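Projects > Altedano > Gripper evaluation > Minutes, September
2 min read

Present: Diễm Đồng (chair), Trí Kim, Chidubem Oyewole, Thịnh Diệp. Apologies: Alcides Marulanda.

1. Push-button task
Trí reported that the wrist offset has been re-entered in the controller. Approach speed stays at 10 per cent until the side camera is recalibrated.

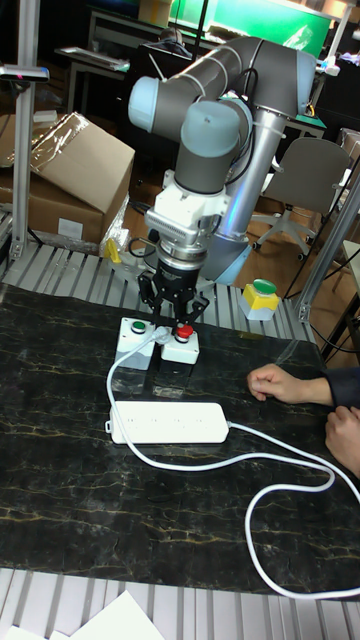 Diễm asked for force limits to be logged with every run — the last set had none. Agreed.

2. Plug insertion
Target is 100 logged attempts per gripper. Cord drag on the plug remains the main variable. Thịnh to propose a fixed cord position.

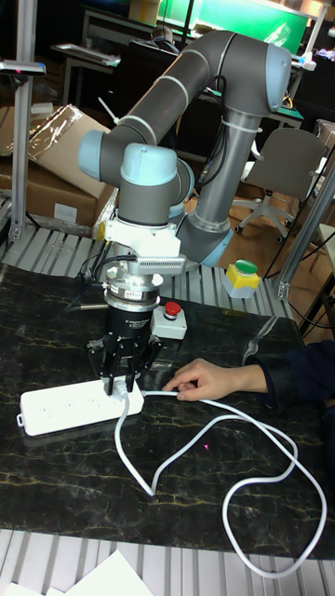 Chidubem wants grip width recorded at contact and again at release. The Lellness quote for spare fingertips has been received and is held over.

3. Comparison method
Same power strip and same colour of plug for all grippers.

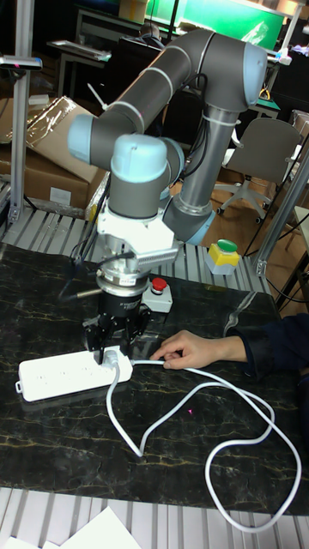

Chidubem Oyewole
Test Engineer, Sanlow

Wrist camera trial deferred to next meeting. Log format to be circulated by Trí before then.

Closed 4:10 pm.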